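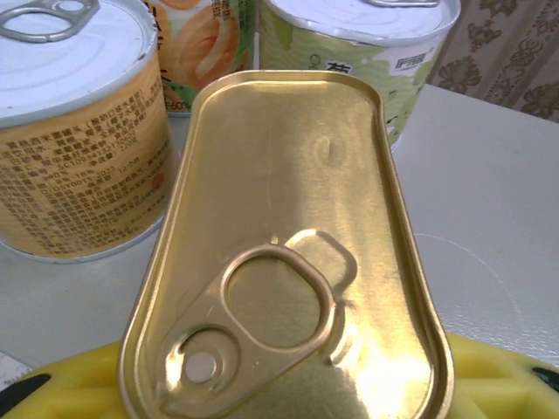
*Lata dorada con anilla, formato bajo.*

Hola, Bhavana:

Te debía este informe desde hace unos días, perdona. Va la cosa tal y como está a 9 de octubre de 2021, sin maquillar (¡y con alguna alegría!).

Como sabes, el recetario de conservas de Gresorwood arrancó en junio con la idea de recoger cómo se cocina de despensa en las casas del valle: escabeches, empanadas de vigilia, arroces de lata y cebolla, todo eso que se hace de memoria y no está escrito en ningún sitio. Pues bien, ya tenemos 307 recetas transcritas. Muchas se repiten, claro, porque todo el mundo jura que su empanada es distinta y luego cambia el pimentón y poco más, pero esas variantes son justo lo que me está gustando del trabajo.

**Entrevistas.** Cerradas las de Gresorwood y casi todas las de Plirkar. Nos faltan dos familias que estaban con la vendimia y me han pedido esperar. Nantana Paisan se ha encargado de las grabaciones y también de pasar a gramos los «puñaditos» y las «tazas de las de antes», que tiene un mérito enorme. Con los escabeches vamos más despacio: cada receta se cocina de nuevo y hay tres que no nos convencen todavía (demasiado vinagre, creo yo; Nantana dice que es el laurel).

**Dinero.** De la segunda partida hemos gastado 1.867 euros, entre ingredientes, desplazamientos y el alquiler de la cocina. La transcripción ha salido más barata de lo previsto y me gustaría pasar lo que sobra a la maquetación, si te parece bien. Necesitaría tu visto bueno por escrito antes de firmar con la imprenta Fastau.

**Lo que va mal.** El capítulo de historia. Contaba con consultar los libros de cuentas de la antigua conservera Shimada y siguen sin darme cita; he escrito varias veces y nada. Si no llegan, lo dejo en un texto corto hecho con los testimonios orales, que tampoco quedaría feo, pero me daría pena, la verdad.

**Próximos pasos.** Terminar Plirkar, repetir los escabeches rebeldes y mandarte el primer capítulo maquetado, el de las empanadas, para que lo leas con calma. Dime también si prefieres el índice por ingrediente o por pueblo, que Nantana y yo no nos ponemos de acuerdo y hay que decidirlo antes de numerar páginas.

¡Un abrazo grande y gracias por la paciencia!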